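# Stacking cell, place step pressing into the lower block

24th January
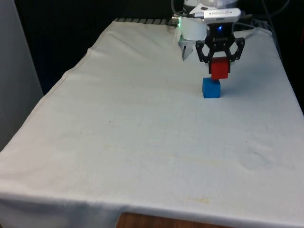 Red over blue, just short of contact. Fixed camera.

Entry covers the force faults on the Halora arm during the place step. Summary for anyone picking this up: the arm drives the held block into the lower one, the controller trips on excess force, and the recovery routine then does something we do not want it to do. The first part is understood. The second part is worked around and needs a proper fix.

## Symptom

Pick is fine. Transit is fine. On descent the arm stops with a protective stop, code 769 (force limit exceeded, tool Z). At the time of the stop the upper block is still clamped and the lower block is loaded. On the worst runs the lower block had skidded sideways on the cloth before the stop came in.

Log from the overnight batch: 400 cycles requested, 48 stopped on 769. Of those, 13 also had the recovery fault described below. The faults are not spread evenly. The first part of the batch is almost clean and they get thicker toward the end, which made me think of drift before anything else.

## What I checked first

- Payload setting. Matches the gripper plus wrist hardware. Left alone.
- Finger wear. Pads look the same as in the December inspection notes. Linkage pivots move freely, no play that I could feel by hand.
- Gripper cable. Reseated at the wrist connector. Link light green before and after. No change in fault rate.
- Table height. Touched off at the four corners and the middle. Table is flat enough. The cloth is another matter, see below.
- Controller firmware. Same version as the Fostlow cell, which does not show this.

I lost most of the morning on the cable. The log had two communication warnings close to stops and I took them for the cause. They come after the stop in both cases, and they appear when the gripper driver times out waiting for a motion that has been canceled.

## Cause of the overpress

Place height is computed once, at the start of the batch, from the table touch-off plus the block height plus a small clearance. It is not updated. Two things then go wrong together.

First, the grip. When the fingers close, the tips travel on an arc, so the tip height depends on how far closed they are. The Plareck driver compensates for this using the commanded width, and we command full close and let the current limit stop the fingers on the block. The compensation therefore assumes fingers that are shut when they are really open by one block width. The block ends up lower than the software believes. The error is constant and by itself it uses up nearly all of the clearance.

Second, the cloth. It creeps. Each cycle drags it a little and a wrinkle builds up under the place position. A block sitting on a wrinkle is higher than the model says, and whatever clearance was left is gone. This accounts for the faults getting worse through the batch. I smoothed the cloth and ran a short set with no stops, then pushed a fold under the place position on purpose and got 769 on the first descent.

I would not blame the cloth alone. With the width compensation corrected the arm has room for a fold of that size.

## Recovery fault (safety item)

This is the part to read even if the rest is skipped.

After a protective stop the supervisor script waits, clears the stop, opens the gripper and retracts. If the gripper driver has timed out, the open command is dropped and the script goes on to the retract anyway. The arm then rises still holding the block while the state machine has it logged as released. The next step is a move to the pick position at full transit speed with a block in the fingers, and the pick descent drives that block into whatever is there.

Worse, the script clears the stop with no check on the cell gate. I had the gate open and was reaching for the lower block when the arm retracted. No contact, hand was clear of the fingers by a fair margin, but the arm should not have moved. Near-miss form is filed. The gate input was wired and working, and the script simply never reads it in that branch.

## Changes made today

1. Automatic clear of protective stops disabled on this cell. A stop now holds until someone acknowledges it at the pendant with the gate closed.
2. Retract is blocked unless the gripper reports open. On timeout the script halts and stays halted.
3. Width compensation now uses measured width after the grip settles.
4. Place descent slowed over the last stretch, with a contact threshold set below the 769 limit. On contact the arm stops descending and releases.
5. Cloth clamped along the back edge. Temporary.

Ran a supervised set after items 1 to 4, with the cloth still loose. No 769. Contact threshold triggered early once, on a fold, and the block was released onto the lower one without pushing it. Item 5 was added afterward and has only had a few cycles.

## Open

- Fostlow cell runs the same supervisor script. Its stop handling has the same hole. Do not run it unattended until items 1 and 2 are copied over.
- Item 2 relies on the gripper's own status message. If the driver dies completely the last message may be stale. Needs an age check.
- Gate should cut motion in hardware. At present it is an input to software on both cells - ask why it was signed off that way.
- Wi build of the driver may already use measured width. Check the change log before sending our patch upstream.
- Overnight batches stay off here until the age check is in.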